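Plidstead north ridge – rope length and anchor spacing for a party of three

Forum: Alpine Routes / Planning and Gear
11 replies

ridgeline_tk
Planning the north ridge of Plidstead in July with two partners. The old guidebook calls for a single 30 m rope for the traverse and two full-length ropes for the descent. The hut board at Sutter lists the descent anchors as replaced but gives no spacing. Can anyone confirm the rappel lengths? I would like to leave the second rope in the car if possible.

Khoa Lò
Did it last season as a party of two. Four rappels, longest just under 30 m on the rope markings. A single 60 gets you down if you stop at every station. The second station is easy to miss. It is on skier's right behind a block, and if you go past it you will end up hanging above the gully with no anchor in reach.

moraine_dweller
What Khoa says matches my notes, with one difference. I had the third rappel as the longest, and my rope ends were on the ledge with almost nothing to spare. It was a well-used rope, so shrinkage may explain it. Measure yours before you commit to a single. Knot the ends regardless.

Heidrun Hubmann
I guide this route and I still take two ropes. The rappel distances are fine with a single. Retreat from the middle of the ridge is the problem. Between the notch and the second tower there are no fixed anchors on the east side, and with one 60 you will be building stations every 30 m in poor rock. With three people that takes hours.

ridgeline_tk
Thanks. How realistic is retreat on the west side from the notch?

Heidrun Hubmann
I don't recommend it. The west gully holds snow until late in the summer and sheds rock once the sun is on it. I have turned parties around before the notch and never after it. Past the notch I would rather finish the ridge, even in light rain.

slabmaster618
Disagree on the second rope for a team this size. It adds weight for all of the climbing and you are unlikely to need it. A 6 mm tag line does the same job on the descent for half the load. I have used the Brorkance tag line for three seasons.

Heidrun Hubmann
A tag line gives you nothing if the lead rope gets damaged, and on this ridge that is the likely failure. The edges above the first tower are sharp. Use what you want on clean granite. This is not clean granite.

slabmaster618
Fair point on the edges. I would still bring the tag line and place gear to keep the rope off them.

moraine_dweller
Something else for the planning sheet. The summit is a little over 3000 m and the hut is low, so there is a lot of walking before the rope comes out. We left at 3:30 a.m. and reached the notch at 8. If you are not there by 9, turn around. For moving together with three, we tied in with the middle person on a short fixed loop and kept two pieces between each climber.

Khoa Lò
Agree on the times. On gear for the traverse: small cams and a set of nuts, nothing larger than a fist. Long slings are more useful than extra cams because most of the protection is horns. There are a few old pitons before the second tower.
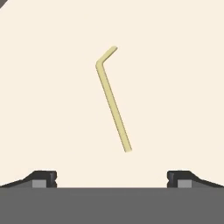 I clipped two of them and backed up both. One moved when I pulled on it by hand, so treat them as route markers. From the last one, stay on the crest for a full rope length. The ledge on the left looks easier and runs out above the gully.

ridgeline_tk
Very useful. Does the descent trail from the last rappel go back to Sutter, or do I need a car at the other end?

Khoa Lò
Back to Sutter. Follow the cairns across the boulder field until you meet trail 162, then go left. Going right takes you to the reservoir – long walk, no transport.

slabmaster618
The cairns were down in places when I was there. Load a track before you go. The Lilteck app has the boulder field about right but puts the trail junction too high.

Heidrun Hubmann
The junction is at the large flat boulder with red paint on the downhill side. You won't see the paint coming from above, so look back once you are past it.

ridgeline_tk
Got it. Decision for now is one 60 m single plus one 60 m half, split between the two people following. Turnaround at the notch at 9. I will measure the single this week and post the third rappel length when we get back.

moraine_dweller
Sensible. Please note which station you measured from. Part of the confusion in the older threads is that people count the slung block at the top as a station and others don't.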